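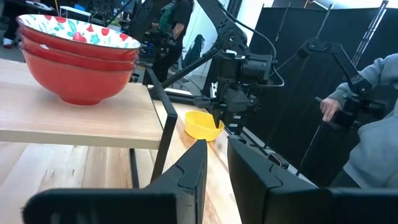 *Fig. 3. Bowl handling between two levels, with an operator's hand on the arm at right.*

## Unit 3 - Task transfer at Istorden

Sorting tableware by hand was one job. After automation it splits in two: guiding the arms, and checking the result. Istorden logged 3329 guided cycles in March.

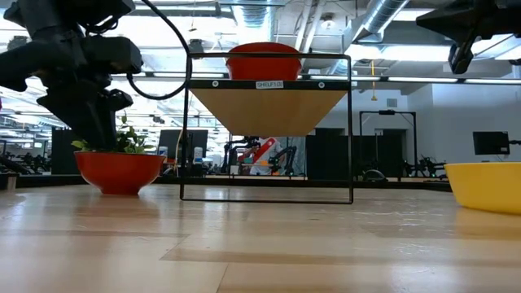
Staff who once sorted now hold the title "arm operator". Of 41 workers, 32 retrained. Pay grade did not change - a point the labour agreement left open.
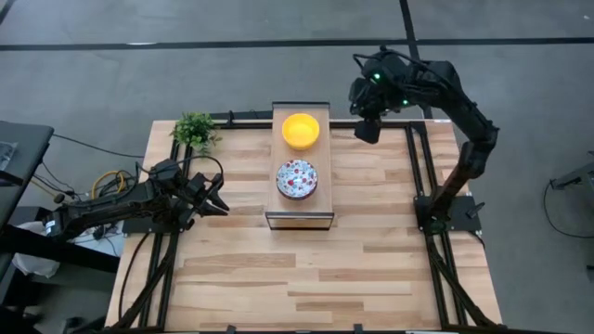 Strain also moves, from the lower back to the wrist and shoulder. For the tutorial, read the Larnance rest-break schedule and list which duties have no named owner.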